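Folding Day at the Trirnach Flat: A Small Gallery

Welcome back, and do put the kettle on, as I have been told I go on a bit. These pages follow the slow business of setting the flat at Trirnach to rights after the move, one room at a time, and we have finally reached the bedroom. I had meant to do it in September, straight after the kitchen, but the kitchen took far longer than it had any business taking, and then there were the curtains to think about.
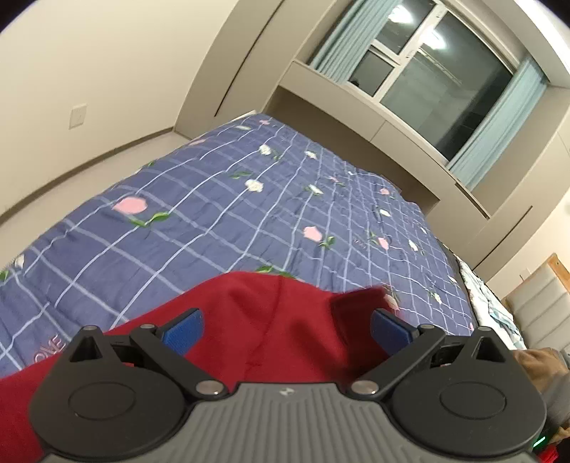 I have always done my folding on the bed. My mother did hers on the kitchen table, and my sister swears by the top of the washing machine, but give me a made bed and a bit of daylight and I am perfectly content. It is a kind height for the back, for one thing, and there is room to spread a piece out and smooth it down before you start turning the edges in.

The comforter: a muted blue-violet, quilted, with a big plaid of thin light-blue and white lines running across it and flowers scattered over the top. I was torn between this and a plain cream one in the Wandora shop for so long that the lady at the till offered me a chair. I'm so glad I went for the flowers! Plain cream would have been very smart, I'm sure, but I do like a bed that looks cheerful when you come in with your arms full.

The plaid: a great help to anybody who folds, and I never see it mentioned in the shops. You lay your cloth along one of the pale lines, bring the far edge over to meet it, and you have something straight to go by. I used to do it all by eye and my piles leaned terribly.

The red: soft and deep, and such a lovely thing to see against all that blue. I have a weakness for red cloth of any sort, and Kellier, the little draper's at the end of the high street, knows it perfectly well. Red goes in a wash with other reds in this house — I learnt that one with a set of pillowcases, which have been pink ever since.

The window: the reason the bed ended up where it did. We tried it along the other wall for 2 nights and neither of us liked it. Folding by a window is a pleasure at any time of year, and I can keep half an eye on the weather in case there is something out on the line.

The time it takes: 30 minutes for an ordinary basketful, if I'm left in peace and the wireless is on. Sheets are another matter and I save those for when there are two of us.

Still to come is the old Aguirre chest of drawers, which needs new paper in the bottom drawer and a good rub with beeswax before anything goes back in it. I'll put up a separate page for that once the handles are on.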